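Jandov brings back its heavyweight hoodie, and the zipper is finally metal

Posted 4/10/26

Jandov put its heavyweight zip hoodie back on sale this morning, after most of a year with nothing on the product page but a gray "notify me" button. Same boxy cut. Same thick cotton fleece. The big change is the zipper – metal now, top to bottom, replacing the plastic one that half the buyers complained about.

Price is $811 for the full team pack of ten, which is how gyms and clubs tend to order, or you can buy them one at a time through the shop. Single price wasn't up on the site when we checked. The company says it will be by tonight.

Colors at launch: black, oatmeal, navy and a washed brick red. No green this round, which will annoy some people. Sizes run small through 3XL, and the tall sizes come back in May along with a matching pair of sweatpants.

The first run is small. Only 200 hoodies in the brick red, and the brand won't say if it's making more. The other 3 colors are regular stock and should stay put through summer.

What else is different. The hood is double layered and sits up higher on the neck. The cuffs are longer, ribbed, and meant to hold their shape after a lot of washes. The drawcord is flat now instead of round, with the ends stitched over so they don't fray. Inside there is a small pocket on the left, big enough for a card or a key but not a phone. The two front pockets are the same as before, just set a little lower.

Fabric comes from Plalik, the mill that also knits for Busiver. It's a cotton and polyester mix, mostly cotton, brushed on the inside. Jandov says it is preshrunk. The old one was supposed to be preshrunk too and plenty of people ended up with a hoodie that stopped at the belt, so maybe hold off on the dryer untill you know.

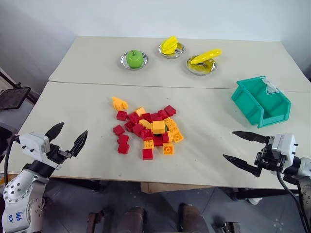

Theophilus Tsikata has owned two of the old ones and isn't sold yet. The plastic zip on his first hoodie split at the bottom inside a month, he said, and he sewed it shut and wore it as a pullover for the rest of the winter. "I like the fleece, I never had a problem with the fleece. But if I'm paying for it again I want to run that zipper up and down in a store first."

He may get the chance. Shi, the menswear shop that carried the last version, is getting stock in 4 of its stores next week. Black and oatmeal only to begin with. The shop says staff will let you try one on over a shirt or a sweater, so worth going if you're between sizes, as the cut is wide in the body and kind of short in the sleeve. Tsikata said he went down a size last time and would do it agian.

Returns are a bit better than they used to be. Unworn hoodies can go back for a full refund, tags on, and a broken zipper now gets you a repair or a swap even after you've worn it. You pay shipping one way. Old plastic-zip hoodies are not covered – we asked. Jandov is looking at a paid repair service for those but there's no price and no start date.

Care is the usual stuff. Wash cold, inside out, zip closed. Hang it or lay it flat. No bleach. The brick red should be washed alone the first couple of times, the label says the dye can run onto lighter clothes.

Competition is closer this year. Busiver has its own zip hoodie out, lighter and softer, with a slimmer fit that works better under a jacket. It doesn't come in tall sizes at all. If you want something for the gym or a warm spring evening that one probably makes more sense. The Jandov is a cold morning hoodie, heavy enough to wear by itself, and it takes forever to dry.

Orders placed before noon on a weekday ship the same day. Brick red was still in stock in every size except medium when this was posted.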